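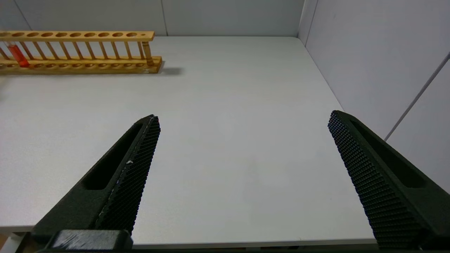
Tube cell: the slow-close fault and what we changed

23 Jul 2019

Readers of the June issue will remember a short note saying that the tube handling cell had been stopped after a breakage. The investigation is now closed. Francine Turcotte has asked for the findings to be set out here in full, as two other groups are about to fit the same gripper.

What happened

The cell was running the standard transfer: approach the wooden rack, close on a single tube, lift, move clear, return the tube to the same hole. The tube holds dyed water, coloured red-orange so that the level is easy to read on the wrist camera. On the run in question the arm lifted before the fingers had finished closing. The tube came up at an angle, caught the upper bar of the rack and cracked below the rim. Most of the liquid went on the table. Jaxon Vachon pressed the stop button, the arm halted as it should, and there were no injuries.

The log showed 1,186 completed transfers since the last service. The fault had not been reported in any of them, but on going back through the data Mackenzie Bergeron found 27 in which the close signal arrived early. In those cases the fingers had caught up in time and the tube was lifted straight, so the run was marked as good.

Cause

The gripper reports "closed" in one of two ways: on reaching a set position, or on seeing the motor current rise above a limit. The second is meant to show that the fingers have met something solid. Ours had been set with a low limit to protect the glass. When the drive screw became stiff, the current needed simply to move the fingers was enough to pass the limit. The controller read this as contact and released the arm to lift.

Jelle Visser took the gripper apart and found dried dye in the screw housing. It had been there for some time. Small drips from earlier work had run down the fingers and been wiped off the outside only. The textured pads were cleaned weekly. The housing was not on the cleaning sheet at all.

We also looked at the pads, the first suspect for most of us. They were sent to Verbruggen for a grip test and came back within limits. Pad wear played no part. The rack was checked for loose joints, and none were found.

Why it was not caught sooner

The transfer script checked the close signal and nothing else. Finger position was recorded but never compared with the tube width. A run was scored on whether the tube ended up back in its hole, which says little about how it got there. The Stovov logging software can raise a warning on a mismatch of this kind, but the option was off by default and we had left it off.

Changes made

1. The arm will not lift unless both the close signal and the finger position agree. If they differ, the fingers open fully, the arm stays where it is and the run is stopped for a person to look at.

2. Each session begins with an open and close test in free air, well clear of the rack. Current is recorded over the full travel. A reading above the limit at any point blocks the session.

3. The screw housing is now opened and cleaned every 464 transfers. Colleen Bouchard has the revised sheet.

4. Lift speed for the first part of the move has been cut. Cycle time is longer by 5 seconds and we have accepted this.

5. The mismatch warning in Stovov is on, and may not be turned off without Francine's agreement.

Still open

The stop button worked, but Jaxon had to lean across the front of the table to reach it. A second button is to be fitted on the right-hand side. Until then, anyone running the cell should stand at the control end and keep the guard door shut while the drives are live. If glass breaks, isolate the arm before reaching in, even if the fingers look still.

We have not decided whether to move to plastic tubes for routine testing. Jelle is in favour. Mackenzie's view is that plastic bends under the pads and would hide the very fault we are trying to find. A trial with both is planned on the Floltilen bench.

Groups fitting the gripper under the Pistance project should check their current limit before first use. The old value is still in the shared settings file on some machines. Mackenzie can supply the corrected file and the free-air test script on request.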